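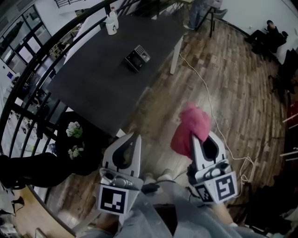

A crumpled pink cloth, held over a plank floor.

How to write a correction for a local news site

Updated 19/10/2020

Readers of the Burmont Torby send us corrections every week, and our contributors have to write them up. Use these steps for any factual error in a published story. Typing slips that don't change the meaning can be fixed without a note.

1. Check the claim first. Go back to the original notes or recording and find where the wrong detail came in. If the source gave it to us wrong, the note says so.

2. Fix the story itself. Change the sentence, then read the 3 paragraphs on either side of it. A wrong figure often turns up again in the headline or the photo caption.

3. Write the note. Keep it under 60 words. Say what the story said, what is correct, and when it was changed:

"An earlier version of this story said the Dranine Road repairs would cost $5,000. The correct figure is $1,000. The story was changed in September."

4. Place the note. Serious errors – a wrong name, a wrong charge, a wrong vote – go at the top. Everything else goes at the foot of the story, above the comments.

5. Tell the person who wrote in. One or two lines is enough. Include a link to the corrected page.

If the story was also sent to the McPhee newsletter, run the same note in the next issue. Social media posts with the error in them should be deleted and posted again with the word "Corrected" in front.

Do not remove a whole story without asking the editor on duty. Requests to take down an old court report are handled separately – forward them and don't promise anything in your reply.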